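Wäsche falten ohne Ärger
Notizen zum Vortrag, Nachbarschaftshaus Rukness, Sonntag, 18. September 2022

Folie 1 - Begrüßung
Langsam sprechen. Fragen, wer zu Hause ein Spannbetttuch falten kann. Warten, bis die Leute lachen. Dann sagen, dass ich es auch lange nicht konnte und dass der Vortrag nur 30 Minuten dauert.

Folie 2 - Der Tisch
Ich falte immer am Tisch, nie auf dem Bett. Das Bett ist zu weich und der Rücken wird müde. Der Tisch soll hell sein, dann sieht man Flecken früher. Hinweis auf den Tisch im Kursraum Prurar, er hat eine gute Höhe.

Folie 3 - Die Reihenfolge
Zuerst die Handtücher, sie sind leicht und machen einen festen Stapel. Kleidung kommt danach oben darauf. Große Laken am Schluss, wenn man die Ecken des Tisches nicht mehr für andere Sachen braucht. Für einen Korb rechne ich mit etwa 10 Minuten. Hier nicht zu lange bleiben!

Folie 4 - Das große weiße Tuch
Erst zu einem langen Band legen, dann die Falten mit der Hand nach außen streichen. Bei sehr großen Laken sind 2 Personen besser. Die Handtücher stehen weiter hinten als Stapel, mit der olivgrünen Kleidung darauf. Auf das braune Teil mit dem Etikett zeigen und zur Pflege überleiten.

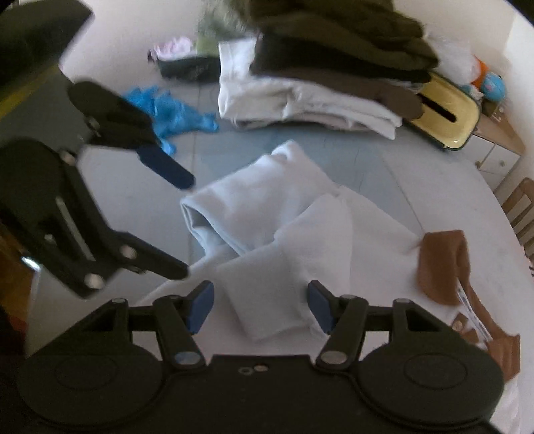
Folie 5 - Das Etikett
Vor dem Waschen lesen, auch wenn es klein gedruckt ist. Die Übersicht mit den Zeichen liegt auf dem Blatt von Munasinghe, bitte beim Ausgang mitnehmen.

Folie 6 - Fragen
Wenn keine Frage kommt: selbst nach Socken fragen. Der nächste Termin ist im Oktober, Thema Schränke und Schubladen.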